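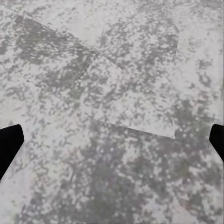
Figure 3. Wrist view with a thin square sheet lying on a surface of nearly the same speckled pattern. The gripper fingers are at the left and right borders.

4.2 Gating the wrist cameras

The planner receives three image streams: one head camera and one camera on each wrist. In our first version all three were passed to the same segmentation network and the resulting masks were merged into a single local map. This worked well indoors. In the Mösli yard it did not, and most of the errors could be traced to the wrist streams. A wrist camera close to the ground sees a small patch of one texture and almost nothing else. The network still has to return a label for every pixel, and the labels it returns in these conditions are poor even when their scores are high.

Low contrast between an object and its support is the first type of failure. In Figure 3 the sheet and the surface below it have almost the same pattern, and the object is given away mainly by its straight edges and a slight change in brightness along the border. Our network relies on texture more than on contours, and views of this type were often labeled as one background region. Adding an edge channel to the input helped with the sheet but produced false objects at seams and small steps in the surface. We kept the edge channel and moved the decision about whether to trust a mask into a separate module, which we call Tiris.

Tiris takes the wrist image, the wrist pose and the segmentation output, and returns a weight between zero and one. The weight is applied to the whole image before its mask is merged into the map. We tried weights per pixel as well. They were slower to compute and gave a map with ragged holes that the planner handled badly, so the results below use one weight per image. Three quantities go into the weight:

Sharpness, measured as the variance of the Laplacian after the gripper fingers have been masked out.

Label entropy over the unmasked area, smoothed over 19 consecutive images.

Agreement with the head view, computed by projecting the wrist mask into the head camera when the two views overlap.

The finger mask matters more than we expected. The fingers are solid black and have clean outlines, and with the fingers left in, a blurred image of lawn can pass the sharpness test on the strength of the finger outlines alone. The mask is rendered from the gripper model and the current joint values, then dilated by a few pixels. It is cheap, and an error in the joint values shows up early as a dark rim around the masked area.
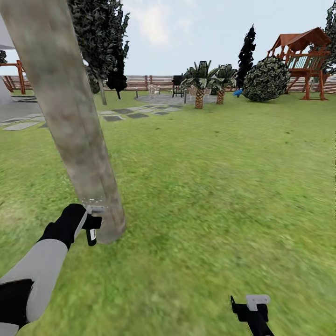 Figure 4. Head camera view in the Mösli yard. The left hand holds a small handheld device against the lower part of a tree trunk; the right gripper is empty.

The agreement term depends on what the head camera can offer. In a view such as Figure 4 it covers the lawn, the path of stepping stones, the patio and the fence behind them, and it supplies the layout that the wrist cameras lack. It is weaker near the hands. Where the device touches the bark, the contact region is small in the image and partly hidden by the hand itself. We therefore turn the agreement term off inside a box around each gripper and let the other two terms decide. The size of the box was set by hand and was the same in all runs.

Both arms run the same code with the same parameters. An earlier version switched off the wrist stream of any arm that was not holding an object. Benavides and Panicker, who did the manual labeling, pointed out that the stream from an empty gripper was often the better source for the ground near the robot, and the rule was dropped.

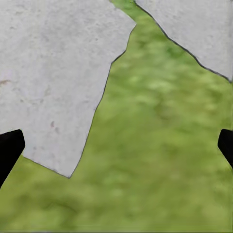
Boundaries between hard and soft ground are the second type of failure. The planner uses these boundaries to choose where a hand may come down, and it needs to know which side of the line a finger is on. The network finds flat ground of either kind without much trouble when there is only one kind in the image. Mixed images are harder. With two pale gray slabs separated by a narrow strip of green, the strip tends to be absorbed into the slabs at the top of the image, where it is thinnest. The jagged outline makes this worse, and the finger that overlaps the corner of the left slab removes part of the edge we would most like to have. Lowering the merge threshold recovers the strip but also splits the slabs at small stains and speckles. Tiris does not repair the mask in such cases. It lowers the weight, and the map keeps its earlier estimate until a better view arrives.

Keeping an old estimate is only safe for a limited time. Each map cell stores the time of its last trusted update. A cell that has gone without one for 45 control steps is marked as unknown, and the planner will not place a hand there. After 60 steps the arm is asked to raise the wrist and look again. Shorter limits made the arm stop and look so often that little work was done, and longer ones let it act on cells that were out of date.

The third type of failure is blur. Dumska, the simulator used for all runs in this paper, renders the wrist cameras at the same rate as the control loop, and over grass the ground texture can be smeared into streaks with no usable edges.

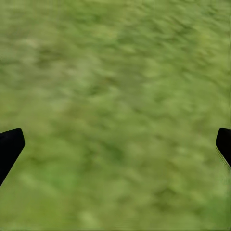
Label entropy alone does not catch these images. The network is quite sure that it sees grass, and usually it is right, but it will also report grass for a small object lost in the smear. The sharpness term handles this. We compute it on the upper and lower halves of the image separately and use the lower of the two values, after Tsegaye found that a sharp half was hiding a useless one in several logs.

We compared three settings on the same set of start poses: the merged map without gating, gating by entropy alone, and Tiris with all three terms. The downstream planner, Sasico, was left unchanged. Without gating, 62 percent of the hand placements fell on cells whose label matched the simulator's ground truth. Entropy gating raised this only slightly, and most of the gain came from the yard path. With all three terms the share of wrong placements was cut roughly in half. The cost is time, as runs with Tiris include more pauses in which the wrist is raised. Per-pose results and the parameter file are given in the supplement. The remaining errors are mostly of the first type, where a flat object matches its support and the view is sharp enough to pass every test.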